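Keltport Help > Arms and Hands > Teleoperation

Policy stalls at the drawer after training on teleop demos

Posted by rarkmont_lab

We are training a bottle task by remote control. The operator wears the Tinard glove set and drives one arm of a standing humanoid. The task has two parts: take a bottle from the table and lay it in the pulled-out lower drawer of a refrigerator.

We recorded 200 episodes in May. The policy trained on them picks the bottle up without trouble. Then it holds it over the table and stays there. Sometimes the wrist turns a little back and forth. It will sit like that until the timeout.

Training loss looks normal. Replaying a recorded episode open loop works, so I don't suspect the controller. Input is the head camera plus joint positions, both logged at the same rate. No wrist camera. Episodes were recorded by two operators and I did not separate them.

Is this a data amount problem? I can get to 1,000 episodes but it would take a good part of the month, and I would like to know first if that is the right fix.

Posted by Devadiga

Check your pauses before you record anything else. This is the usual pattern when a remote operator has to look at the drawer, judge the distance, and then move. While he is judging, the log fills up with frames where the arm does not move. The policy sees "bottle in hand, over table, action is zero" many times and learns it well.

What to do:

Plot joint speed for each episode, with the gripper state under it. Look at the stretch between grip closed and the first large shoulder motion. If it is flat for long parts of the episode, you have found it.

Trim the flat part. Leave 5 frames on each side so the grip has time to settle in the data. Do not trim the frames while the fingers are closing, even if the arm is still. Those are needed.

Do the same check at the release. Operators tend to wait there too, and the result is a hand that goes into the drawer and never opens.

Then retrain on the trimmed set and compare with the old one from the same start positions. If the stall moves to some other point, plot that point as well.

Separate the operators. If one carries the bottle around the table corner and the other lifts it high and comes down, the average of the two is a path neither of them took. Depending on your model this may or may not matter. It mattered for us. We wrote a one-page script for the carry and had both people follow it, including which side of the bottle the thumb goes on.

Also look at what the head camera shows during the stall. If the hand covers most of the bottle and the drawer sits well off to the side, two moments that need different actions can look nearly the same. Adding the last few commanded positions to the input can help. It can also make the stall worse if the pauses are still in there, so trim first.

Posted by gantry_owl

just record more. we had something similar and went to 1,000 and it was ok after that. never looked at the plots

Posted by tmk_bench

Agree with Devadiga on trimming. One addition: vary the contents of the drawer. With an empty drawer in every episode, the policy can fail as soon as something is already lying in it. We leave one bottle in there for part of the set and move it between takes.

Also decide where the head should point and keep it there. On our setup the table corner and the pulled-out drawer both have to be in the head view for the whole carry. If the operator can pan the head freely, you get a second source of variation that you did not plan.

Our bottle setup, side camera first, then two head views:

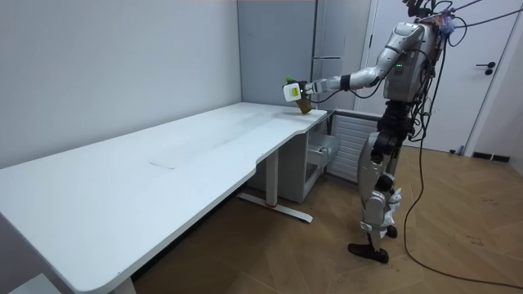
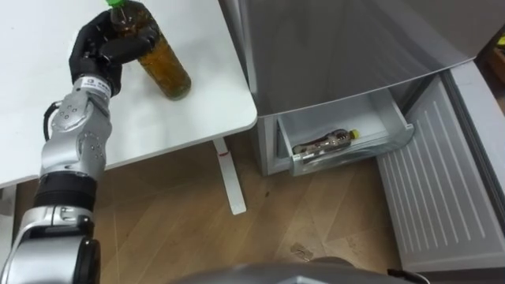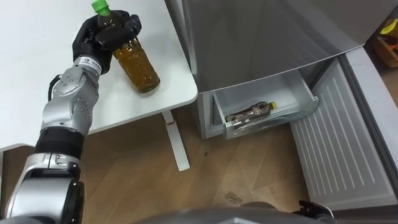 Devadiga replied that the moved bottle is a good idea but should wait until the stall is gone, so that only one thing changes between training runs. If rarkmont_lab changes the drawer contents and trims the pauses in the same week, there will be no way to tell which of the two did the work. Keep the May set as it is, make the trimmed copy under a new name, and start the varied drawer as a third set with its own held-out episodes.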